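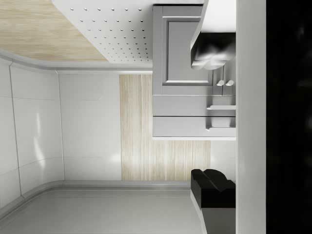 Wood grain and perforated white panelling, in a computer rendering.

The acoustics service at Clerkard began as a single desk in the estates office and now advises on libraries, clinics, council chambers and school halls across the region. Its head of service, who has held the post through two reorganisations, met us on a Thursday afternoon to discuss why so many public rooms remain difficult to hear in, and what can reasonably be done about them.

The first point made was one of vocabulary. Enquirers usually ask for soundproofing when they mean something else. "Keeping noise out of a room is one job, and calming the noise already inside it is another," the head of service explained. "A thick wall will do the first and may do nothing for the second. We spend much of our first meeting on that distinction, and it saves a good deal of money later."

Most of the service's work concerns the second job. Hard floors, plaster ceilings and large windows are durable and easy to clean, and they also return sound to the room. Speech then overlaps with itself, and listeners at the back lose the ends of words. Perforated panels are among the commonest remedies. Sound passes through the holes and is partly absorbed by the backing behind them, while the face can be wiped down and painted.

Asked whether the pattern of holes matters, the head of service was clear that it does. "The size of the holes, the spacing and the depth of the gap behind all decide which pitches are taken up. People choose a pattern from a brochure and then find that the room is dull at the top and still booming at the bottom. Paint is the other difficulty. One heavy coat with a roller can close the holes, and the panel becomes an ordinary board."

The largest recent project was the public library at Vekel, where the main reading room was treated in August while the building was closed for rewiring. The room has a floor area of 500 square metres and had been the subject of complaints from readers and staff for many years. Panels were placed on the upper walls and on part of the ceiling. The lower walls were left alone, as shelving already broke up the sound there.

"Books are very good absorbers, and we tend to forget it," the head of service said. "When a library clears its shelves to make space for desks, the sound of the room changes the same week. At Vekel they had moved 3,583 volumes into store, and the staff could hear the difference before anyone measured it."

The service also keeps a register of rooms in public use, which now holds 1,111 entries. Each records the dimensions, the main surfaces and the results of a short listening test carried out with the room occupied. The head of service regards the last item as the most useful. An empty hall and a full one behave differently, and figures taken before the furniture arrives can mislead those who rely on them.

Funding remains a concern. Small bodies, such as the parish hall at Gape, often have no budget beyond routine repairs. For these the service offers a loan scheme for free-standing screens, and a leaflet on curtains, rugs and the arrangement of chairs. Almost 3,000 copies have been sent out. "A heavy curtain across a bare rear wall is a respectable measure," we were told. "It should be full, with proper folds. A flat one does far less."

The conversation closed with the new health centre at Skornik, where the service was consulted before the drawings were complete – an arrangement it would like to see more often. The waiting area there has been planned with a lower ceiling over the reception desk, so that names and appointment times can be given quietly. Work on the interior has yet to begin, and the choice of ceiling lining is still under discussion with the architects.

Requests for a room assessment may be made in writing to the service at Clerkard. Applicants are asked to enclose a floor plan and a note of the hours at which the room is normally in use.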